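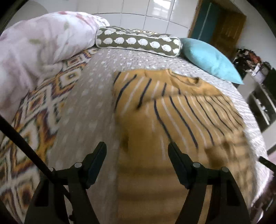
OK quick one, I have to be out the door in 15 minutes. Laundry day ran into packing day again and the bed is where it all ends up.

Mostly I want to talk about the yellow striped thing. I have folded it four ways this week and hated all of them. Navy and off-white stripes on mustard, so any fold that's even a little crooked, you can see it from the hallway. Plain shirts forgive you. Stripes don't.

What I do now: lay it flat on the gray bedspread, smooth from the middle out, then line up ONE stripe and ignore the rest. Sides in, bottom up. The gathered part never lies flat no matter what so I leave that for last and just sort of tuck it under. Good enough for a suitcase.

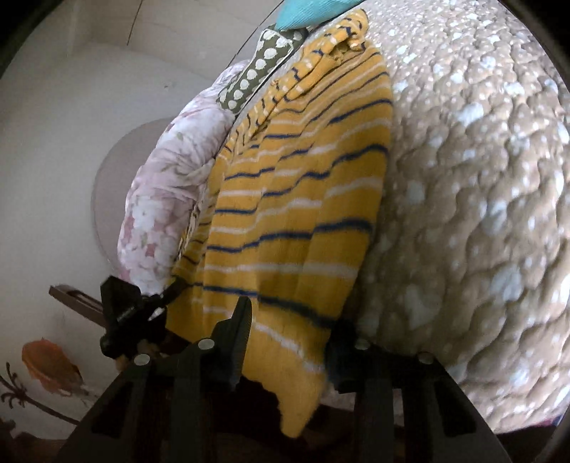

Bevan Hinds left a comment on the June post saying to roll everything. Tried it. Rolled is fine for socks, but the gathers came out looking chewed and I had to hang it in the bathroom at Rotwood with the shower running. So no — folding.

Also the orange blanket with the diamonds is NOT coming. It took up half the bag last time and I used it once, on the train. It can stay on the bed were it belongs.

Still to do: chargers, the other shoes, find the small zip bag. The bus to Skulstead is at 2 and I havent eaten. If I forget anything it'll be the toothbrush, it's always the toothbrush.

More when I'm back.

Recent posts
Two nights in Stovau with one bag
Sock drawer, round 2
What I left behind at Rotwood
32 hangers is too many hangers
Sriwong soap, a short review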